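Commercial Litigation Practice, Session 6
Reading a costs estimate before you promise it to anyone

Last session we went through pre-action letters. Keep those notes handy, as the Delthorpe problem carries on from them.

Start with the estimate itself. Firms like to say that a client who gets an early budget is a client who won't complain later. I've never seen good evidence for this. What I have seen is a lot of budgets prepared in the first week, when the lawyer has read the demand letter and half the contract, and then quoted back word for word in a fee dispute.

The Delthorpe file is a supply claim. Nistor, the buyer, says the goods were late and holds back payment. The partner's first estimate is $2,000 for "initial review." Look at what that phrase leaves out. It doesn't say whether reading the emails is included, and there are 1,014 of them in the bundle. If you think a junior gets through that many for the figure given, show me your arithmetic next time.

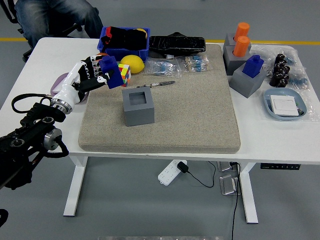 Anca Ciobanu

Three questions to put to any estimate:

1. What event ends the stage being priced? "Review" has no end. "Delivery of a written opinion on liability" does.
2. Who is doing the work, and at which rate? An average rate usually hides the expensive person.
3. What was assumed about the other side? Most estimates assume an opponent who answers letters on time. I'd want to know where the author met one.

On settlement rates. You will hear that nearly all commercial claims settle, so trial costs hardly matter. Be careful with this. A case that settles on the courthouse steps has already paid for most of its trial preparation. The handout by Costel Vlad (in the July packet) looks at 439 closed files and finds 124 settled before a claim was issued. He reads that as encouraging. I read it as 315 files where a fee of some kind had to be explained again. Neither of us knows how the files were picked, and his paper doesn't say.

Fixed fees are often sold as the cure. They move the risk to the firm, at least on paper. Read the exclusions. In the Jultidura engagement letter, clause 9 takes out expert evidence, any application by the opponent, and "matters not reasonably foreseen." Ask yourself what remains.

For next session: redraft the Delthorpe estimate on one page, with your assumptions listed. Don't use the word "approximately." Bring the Jultidura letter with you, marked up.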